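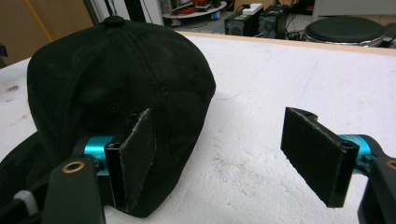
## Caps, round one

Quick gallery from the big cap sort at the Parnen studio. Half-finished, sorry, captions as I get to them. Tanner MacPherson wanted the whole stock gone through before the June market and it's a lot of hats — 839 on the old inventory sheet, and that sheet was wrong even when it was new.

First one up top is a plain black cap on the white table. Dark mesh, little round button at the crown. My favorite kind of hat to sort, no logo debates, it goes in black and you move on.

Rest of the pictures go up when I've got names on the files. Notes for now, so people quit emailing me.

## What goes where

- **Black and charcoal** — one bin. Tried splitting them last year. Under the studio lights you can't tell half the time, and then by the window it's a differnt color again.
- **Mesh** — stays with its color, doesn't get its own bin. Put MESH on the tag, all caps, so it shows up in search.
- **Kokton caps** — separate shelf, left of the door. These are the stiff ones with the tall front. Don't nest them, they crease.
- **Missing buttons** — small box by the kettle. Tanner has a bag of spare buttons somewhere. Black ones are easy to match, the greens are hopeless.
- **Sweatband stains** — wash pile. Cold water, dish soap, soft brush, dry it over a bowl. NOT the dishwasher. We lost 4 that way.

## Prices for June

Same as last time pretty much. Plain caps $23, flat, any color. The Preltotik run is $80 for a set and we don't break up sets, so please don't promise anybody the blue one on its own. Seconds go in the basket at the front, pay what you like.

If somebody haggles on plain ones, knock off a couple bucks if they're buying two. Your call.

## Still to photograph

- The corduroys. All of them. They grab every bit of lint in the building so bring the roller.
- Kids sizes — need the tape measure back first, who has it
- Those floppy ones with the ear flaps from Li (the shop, over by the bridge). Nice lining, want a shot of the inside.
- Preltotik set, laid out in a row. One picture for the stall sign, one for the page.
- A couple more black ones from the side. Button end up looks good but people want to see the brim shape before they drive over.

## If you're helping with the pictures

White table, always. Wipe it first, it shows everything. Keep the overhead on and the lamp off, otherwise black hats turn into a blob and you lose the seams. Get close on texture, buyers ask about fabric more than anything else. Brush the crown before you shoot, then brush it again.

Files in the shared folder please, color first and then style — black-mesh, tan-cord, like that. No spaces. Anything called "hat final 2" gets renamed by me and I will be grumpy about it.

Next batch is tans and olives, then the corduroys if the roller turns up.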